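Notes from the Misten Street kitchen
3 June 2021

I've been baking rye bread since March, and I have finally made a loaf I'd give to somebody I like.

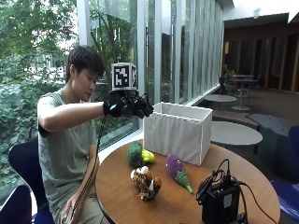 The first few were bricks. I blamed the flour, then the oven, then the weather (it did rain a lot), and all along it was my starter, which I'd been keeping in the coldest corner of the pantry and feeding whenever I remembered. These days it lives on top of the fridge and gets fed every morning before coffee, and wow, what a difference! It smells like apples now.

A few of you asked about flour. I switched to the dark rye from Irnach, the little mill shop out past Viser, and I love it — it's coarser than the supermarket kind and drinks up more water, so go easy at first and add a splash if the dough feels stiff. My loaf takes 210 grams of starter and goes up to 19 hours before baking, depending on how warm the kitchen is.

Then leave it alone until the next day. I know, I know. I cut mine after 10 minutes and the knife came out covered in paste.

Next month, pickles, if the cucumbers show up.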